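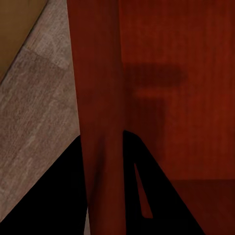
Reddish-brown wood, close up

Third week of April and still no move-in date. Spent the morning on hold with Brerkena about the gas - 12 minutes of the same flute song, then cut off. Called back. They want 300 up front becuase the last tenant left a balance. Not my balance!

Digby Ruawai says to try Forel instead, his sister pays less. Maybe. Will look tonight if the boxes let me.

Packing is going badly. Kitchen done except the mugs. Books not started. Found my old Tomoana pay stubs in a shoebox and lost an hour to that.

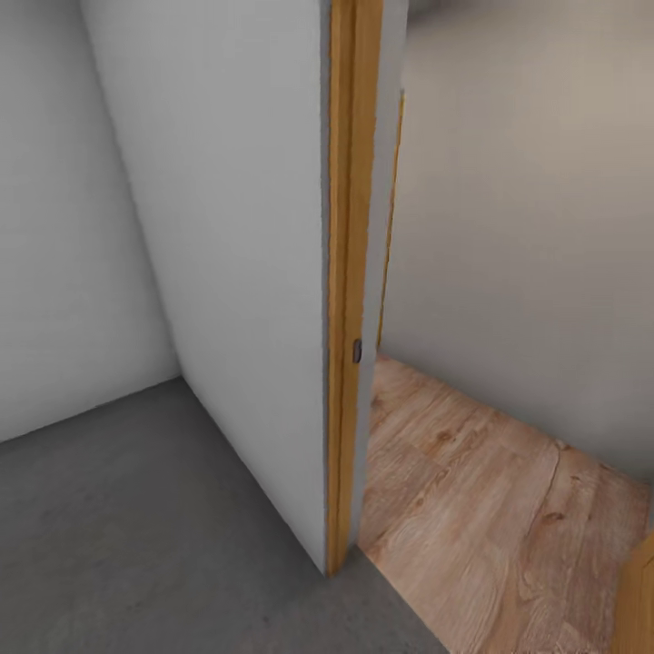
No. 9

White door, orangey wood down the edge. I like that color more than I thought I would.

Anyway, mail. Forwarding form is in, so anything sent to 813 should find me evenutally. If you owe me a postcard, hold off till May.

Truck is booked for 9 in the morning. Need tape. Need more tape than that. Back to the books.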